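Search this site: Type and hit enter

Zaugg two-arm bench kit, second week

February 17, 2025

The Zaugg kit went onto the bench last week. It replaces the Lornerier single arm I had been using since July. The box holds two arms with wrist cameras, a mat frame, clamps and a 144-page manual that covers calibration well and cable routing hardly at all.

Setup took 65 minutes, most of it spent on the wrist cameras. The left one would not hold focus until I updated the firmware. Naheed Rana had the same fault on hers and fixed it the same way. The Stosura control software found both arms on the first try and has not dropped either since.
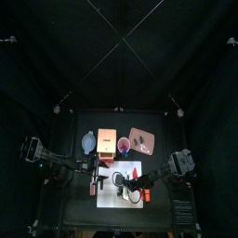

Both arms over the mat, coiled cable and small parts on the white sheet.

Cable is the hard case for any gripper at this price. The stock fingers are smooth and a thin jacket slides out under light force. Raising the force setting helps, but then small blocks get pushed out of place on contact. I keep 2 force profiles and switch between them by hand - the software has no per-object setting yet.

Reach is good to the middle of the mat. Near the back row the elbows get close and the planner slows both arms down.

The kit cost me $248 more than a second Lornerier would have. For two-handed work I would pay it again. Spare fingers should be included and are not.

Next post: rubber finger pads from Lultutent.

Contact: Samah Lamrani | Copyright 2025 | Back to top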